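Can a Robot Do the Laundry Yet?

Parts of it, yes. The whole job, no.

A washing machine is already a kind of robot helper. It fills itself with water, spins, drains and stops. Most homes have had one for so long that people forget how much work it took over. But a washing machine can't pick your socks up off the floor, and it can't fold your shirt when the wash is done. Those jobs still belong to people.

Why is folding so hard?

Think about a coffee mug. If you pick it up, it stays the same shape. A machine can learn where the handle is, and the handle will always be there.

Now think about a T-shirt. Drop it on the table and it lands in a heap. Drop it again and you get a different heap. The sleeves may be underneath. The collar may be inside out. A machine has to look at the heap and work out which bit is the edge, and the edge may be hidden.

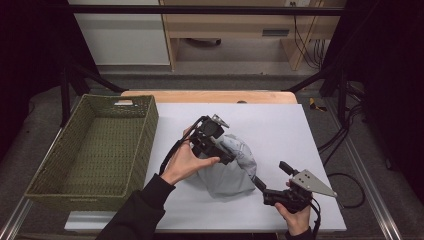

You do this with your fingers without thinking much. You pinch a corner, give it a shake and feel whether you have one layer or two. Your skin tells you a lot. Many robot grippers can't feel anything at all, so the robot has to depend on what its cameras see.

How do robots learn it?

One way is to write a rule for every step. That works well in a factory where every part is the same. It works badly with laundry, because there would be too many rules.

Another way is to show the robot. A person does the job many times using the same sort of gripper the robot has, and a computer records each try. Later the robot's program studies the recordings and looks for patterns. Ingeborg Stöcker teaches machines this way at a workshop in Illiditz. She says cloth is slow work even for her. "With my own hands I can fold a towel while I talk to you," she says. "With grippers I have to stop talking."

You can try it at home. Take 2 pairs of kitchen tongs, one for each hand, and fold a dish towel. Then try a pillowcase.
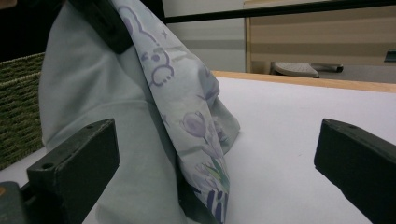 A patterned cloth and a plain one together, with a basket behind. Where does one stop and the other start?

What about other chores?

Vacuuming: Yes, on flat floors. Robot vacuums get stuck on cords and rugs, and most can't climb stairs.

Washing dishes: A dishwasher does the washing. Loading it is still hard for a robot, because plates are slippery and glasses break.

Stocking shelves: Partly. Robots can move boxes around a big warehouse. Putting soft bags of chips on a store shelf is harder.

Making a bed: Not well. A sheet is a very big piece of cloth.

How good is good enough?

Suppose a robot folds 97 shirts out of 100 the right way. That is a good score on a test at school. At home it means someone still has to check the pile and fix the other shirts. If checking takes as long as folding, the robot hasn't saved any time – and it may have cost a lot of money.

So for now, the basket is still your job.

Words to know

Gripper: the part of a robot that holds things, like a hand.
Layer: one thickness of cloth.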